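Venue Services > Screenings and Awards > Inspection Records

Pre-Event Safety Checklist: Fulleo Screening Hall, Sound Awards Evening

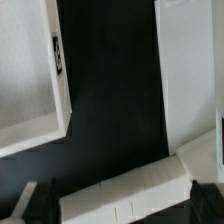
Inspection completed October 27, 2021. The hall is licensed for 300 seated guests. The producing company, Jostik, has confirmed 81 nominees and presenters, who will use the stage door. Items marked OPEN must be closed before the doors are unlocked to the public.

1. Exits and aisles
1.1 Exit signs lit at all doors: PASS
1.2 Center aisle clear for its full width: PASS
1.3 Rear left door opens with one push: OPEN
Comment: The bar sticks on the first try. Krajewska has been asked to adjust the latch. The door is to be tested again with the hall lights down.

2. Stage and steps
2.1 Stage edge marked with white tape: PASS
2.2 Handrail on winner's steps secure: PASS
2.3 Step lights working: OPEN
Comment: Second step from the top is dark. The step must be lit for the full program, including the film clips. A clip-on lamp is not accepted as a repair.
2.4 Lectern fixed to floor plate: PASS

3. Sound and projection
3.1 Hanging speakers fitted with a second safety cable: PASS
3.2 Playback level for nominated clips checked at row F: PASS
Comment: The action feature reel is much louder than the others. The mixer has agreed to hold it to the level set at rehearsal.
3.3 Floor cables covered or taped: OPEN
Comment: The run from the mixing desk to the left wall has a gap in the cover near seat 69. Tape alone was used at the March event and lifted during the reception.
3.4 Projection booth extinguisher in date: PASS. Tag no. 1498.

4. Press area
4.1 Camera riser level and railed: PASS
4.2 Tripods kept out of the aisle: NOT YET APPLICABLE
Comment: To be checked when the press arrives. Noltance will assign one attendant to this area.

5. Backstage
5.1 Trophy table clear of the curtain line: PASS
5.2 No open flame or haze effects in use: PASS
5.3 Emergency contact sheet posted at the stage manager's desk: PASS
Comment: The sheet lists the former box office extension. Replace before rehearsal.

Result: Conditional approval. Items 1.3, 2.3 and 3.3 require a second visit. Item 4.2 will be signed on the night.

Contact Venue Services | © 2021 Fulleo Screening Hall | Back to top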